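Housing Jobs Tenants Newsletter Contact

Flomstead Court > Work With Us > Evening Desk and Laundry Room Attendant

Evening Desk and Laundry Room Attendant (part time)

Posted 2010-12-20

Flomstead Court is an apartment building with a front desk, an elevator that works on most days, and a basement laundry room that causes more correspondence than the rest of the property put together. We are looking for a person to sit at the first and keep an eye on the last. The elevator has its own contract.

The hours are 5 to 9 in the evening, five nights a week, with Saturdays in and Sundays and Wednesdays out. You'll get a chair (a good one, bought in July after a long campaign by the previous attendant), a desk lamp, a phone with a very loud ring, and a key ring you will come to recognize by weight alone.

What you'd be doing

Signing for packages, and then persuading people to come and get them. We have residents who will track a parcel across three states and then leave it under your desk for nine days.

Letting in guests who have been announced, and being polite to guests who haven't. The buzzer panel still lists tenants who moved out before the current owners bought the place. You'll learn who is who.

Running the laundry sign-up sheet. Slots are 90 minutes. Residents believe their own slots to be longer. When a load has been sitting finished in a machine and the next person is standing there with a full bag and a certain look, you are the one who moves it to the folding table, neatly, and writes a note. We have a stack of pre-printed notes. Please don't improve them. The last attendant improved them and we heard about it until spring.

Emptying the lint traps at the end of the shift, wiping down the tops of the machines, mopping if it needs mopping. It usually needs mopping.

Keeping the log. The log is a green ledger and every evening gets an entry, even if the entry is "quiet." Teodora Stoyanova reads it each morning with her coffee and she can tell when you've filled in three nights at once.

What you won't be doing

Repairs. If a washer stops mid-cycle you tape the OUT OF ORDER card on it and call Georgiev, who hold the service contract and will give you a window of arrival that you should treat as a work of hope. Do not open the back panel. Do not let Mr. Ivanov in 4C open the back panel, however many washers he says he has owned.

Parking. Parking is handled by the Nesden Street garage and they are welcome to it.

Who we'd like

Somebody who shows up. We'd put more here, but we have tried hiring for other qualities and they were less use than this one.

It would help if you can read upside down, stay calm while being told about a missing sock, and lift 40 pounds. A second language is handy in this building; almost any of them will get used. Students are welcome and you may study at the desk after 7, when things slow down. Headphones in one ear only.

You don't need experience. If you have experience, tell us what went wrong at the last place, and we'll tell you what went wrong here, and we can go from there.

Pay and so on

$11.50 an hour, paid every second Friday. After five months you get it in writing that you're permanent, plus a paid week off. Free use of the machines, in a slot, on the sheet, like everyone else. The holiday envelope from the residents is a real thing and last year it was respectable, though the people who filled it would like it known that it is not guaranteed.

How to apply

Write us a page, by hand or typed, and leave it at the front desk for Haris Vidmar, or mail it to Flomstead Court, Box 23. Include two phone numbers for people who have worked with you and would admit it. A résumé is fine too but we will read the page first. Interviews will be held at the desk itself, in the evening, so you can see what you'd be getting into. Expect to be interrupted by a package.

We'd like someone to start in the second week of January. If you've applied before and didn't hear back, that was our old mailbox, and we're sorry, and please try again.

Also on this site
Storage cages: two available, one dry
Snow shoveling rota, north steps
Lost and found, winter list
Minutes of the residents' meeting (short version) 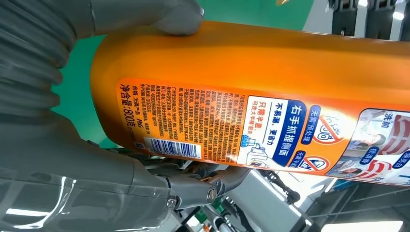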